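Questions fréquentes – Cabinet Verschueren, accidents du travail

Je me suis blessée à l'atelier mais j'ai terminé ma journée. Est-ce trop tard ?
Rassurez-vous, c'est très courant (on serre les dents, on se dit que ça passera !). Prévenez votre employeur dès que possible, par écrit, et consultez un médecin en lui racontant bien les circonstances.
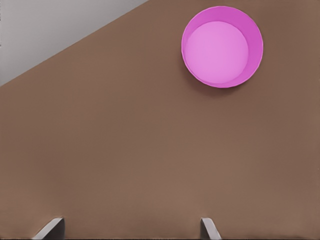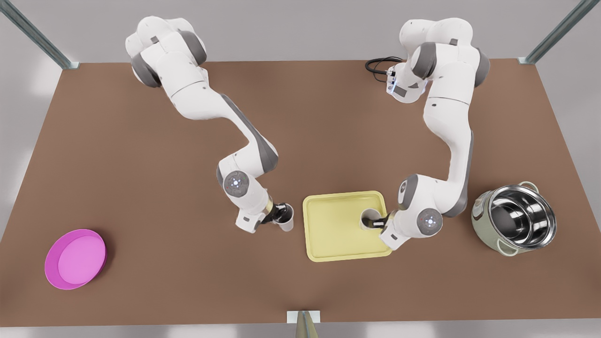 Plateau brun, images de synthèse.

Faut-il des témoins ?
C'est un vrai plus, mais leur absence ne ferme pas la porte. Gardez vos messages, vos ordonnances, vos plannings – tout peut servir, même ce qui vous paraît insignifiant.

Combien coûte le premier rendez-vous ?
Il est gratuit. L'étude complète du dossier est ensuite facturée 220 euros, et nous en parlons toujours ensemble avant.

Qui va me répondre ?
Le plus souvent Riet Postma, qui prend le temps qu'il faut. Le vendredi, laissez-lui plutôt un message, elle vous rappellera.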